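4.3 Trockner Usside: Textilien einlegen

1. Trommel leeren und Flusensieb einsetzen.
2. Verdrehte Stücke vor dem Einlegen lockern.

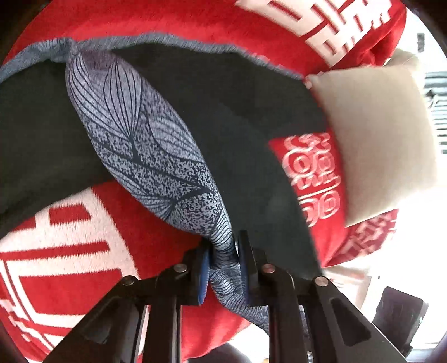 Abb. 7: Graublauer Stoff mit Blattmuster, Enden verdreht

3. Programm „Decken“ wählen, Restlaufzeit auf 35 Minuten stellen.

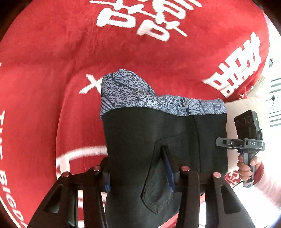
Laut Medrano genügt bei Plüsch die niedrige Temperaturstufe, der Flor verklebe sonst.

ACHTUNG: Beladung über 200 Liter löst Fehler 159 aus.

4. Bedruckten Strick auf links wenden, Tür schließen, Start drücken.

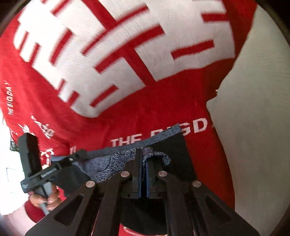 Abb. 9: Roter Strick mit großflächigem weißem Aufdruck

Hinweis: Sieb nach jedem Lauf reinigen.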